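Stainless worktable, six months in

I bought the Prutari worktable to replace a wooden bench that had soaked up so much oil it was practically a sponge. Six months on I'm still pleased every time I wipe it down!

The top is brushed stainless on slim round legs, and it's the top that sold me. Molded covers, machined plates, whatever comes through the shop goes straight on it. A quick pass with a rag and the grit is gone, where the old bench used to hang on to every chip (and press it into the next part).

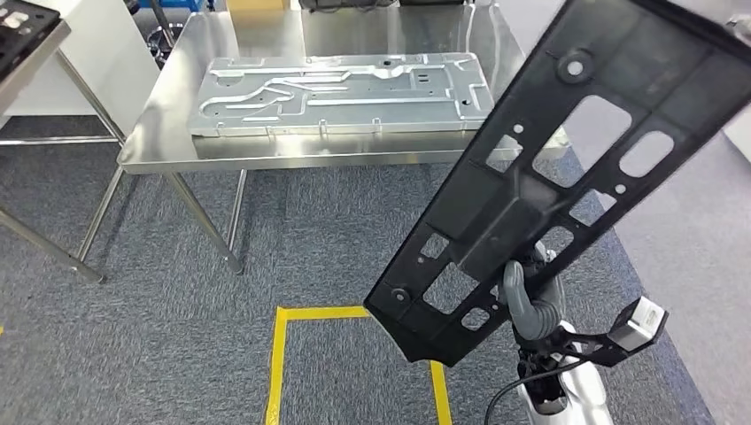
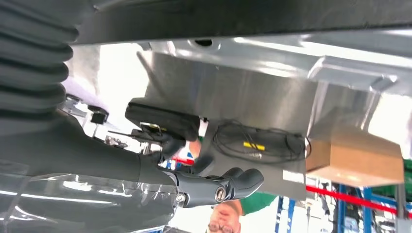 Assembly took me and Dima Farah most of a morning, mainly from arguing over which way the feet went. The instructions are one folded sheet and the drawing of the feet is tiny. Once it was together and leveled, it stayed level. I leaned my full weight on a corner and got a little flex, nothing that bothers me.

Two gripes. It's loud, so set a wrench down carelessly and everyone knows it. I put an $80 Triro rubber mat over one end for the hammering jobs and that helped a lot. And the finish does show scratches if you slide metal across it. Nana Adjei hates that. I think it looks better for it.

I paid $337 plus shipping. The Chidiac one I'd been eyeing was closer to 500 and had a shelf I didn't need. I'm ordering a second in July for the other wall.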